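The year I finally cleaned out the garage

So it's December 31, 2018, I have a mug of coffee that's already gone cold, and I promised Amancay I'd send something in for the newsletter before midnight. She wanted "something about the new year, nothing gloomy." What I've got is my garage.

I moved into the house on Pliko Lane with 2 cars' worth of boxes, and a good half of them never got opened. They just sat along the back wall while other things piled up in front. A crib we'd already lent out twice. Paint cans. My dad's fishing rods, which I can't use and can't give away. By June I couldn't reach the water heater without climbing over a rolled-up rug, and the man who came to service it gave me such a look that I went back in that same evening and started pulling things out onto the driveway.

I didn't have a system. I'd read a couple of articles about systems and they all made me tired. I did one shelf a night after supper, radio on, and quit when the mosquitoes came in. Some nights I got through a whole shelf and some nights I found a box of letters and that was the end of that (my cousin wrote beautifully at nineteen, and she was furious with everybody!).

Then came the yard sale. I priced everything too high, of course. Lautaro Maldonado from the corner walked over, picked up the bread machine, read the sticker and laughed out loud, and after that I went around with a marker and cut everything in half. We made $300 by lunchtime – I'd hoped for maybe a third of that. The rug went for $30 to a young couple who carried it home on their shoulders. The bread machine didn't sell, so if anyone wants one, it makes a very dense loaf and it's yours.

What surprised me most was how much I liked having the space afterward. I put up a pegboard and dragged the old kitchen table in there, and now it's where people end up when they come by. My nephew does his homework in the garage! In a coat!

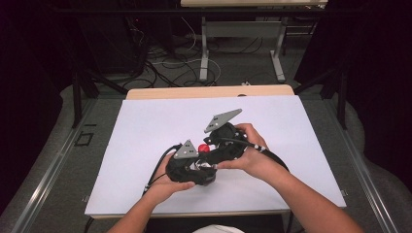 Red ball, two hands' worth of patience.

I won't pretend it's all done. Box number 66 (yes, I numbered them, that was my one bit of organization) is still taped shut, and it says MISC in my own handwriting, so I have no one to blame. I'm saving it for January.

If you're thinking of tackling yours, my advice is to borrow a hand truck and start with whatever is closest to the door. Mine is free most weekends, just call first. Happy New Year, everybody, and Amancay, I made it with twenty minutes to spare.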